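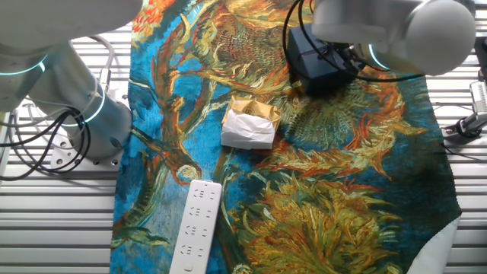

Slide 1. Two arms, one table, one gift wrap job.

Hi all, I'm Da-eun Cheon, and I do the equipment budget at Grustby. (Wait for the latecomers to sit, then go.) I want to talk about money tonight, mostly the money I forgot to ask for the first time around. My first request had the arms in it, the grippers, and a line that said "misc." Please don't write "misc." on anything, ever!

So what goes in? Cables, for a start. Look at how much black cable is looped around one arm, then double it. I had 549 dollars down for cables and mounts together, and Octavio Riquelme laughed at me across the table – kindly, but he laughed. We ended up at 1,631. Clamps, brackets and bolts all come out of that line too. 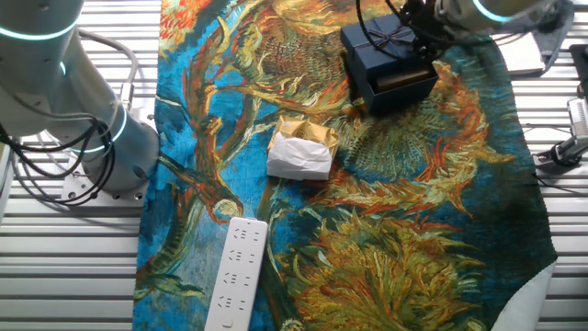
Slide 3. Buy for the fiddly job

Gift boxes are my favorite test because a lid is a mean little thing. It's thin at the edge, it has a ribbon on it, and you don't want it squashed. When we got quotes from Dromer and Mensah I asked both of them to price for lids, and the two quotes came back looking nothing alike (pause here, people usually want to ask about this one, tell them I'll take it at the end).

Take your own props to the demo, too. Tissue paper, a bow, something shiny. Ours cost next to nothing and they changed which gripper I wanted. 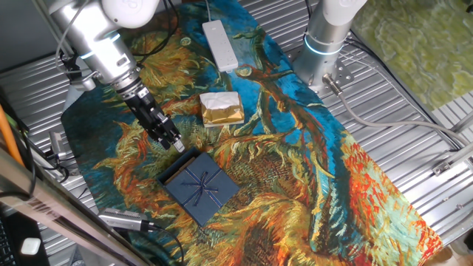
Slide 4. Box, gold-wrapped package, power strip, and the table they share.

Now, sensors. I keep 4,000 dollars in a separate line for sensing and I guard it like a dog with a bone. It's the first thing people try to trim when the total looks scary, so give it its own name on the sheet. Wrist cameras go there, and so do their brackets. 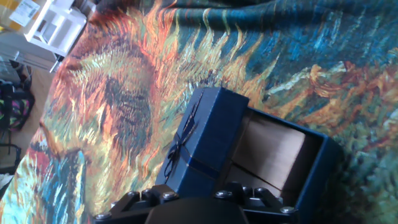

Spares come next. Femitz quoted us for a second set of gripper fingers in August and I put it off, then had to squeeze it into the next round. Order them with the arms. Okay, last slide is my blank budget sheet – grab a copy by the door, and let's do questions, starting with the quotes.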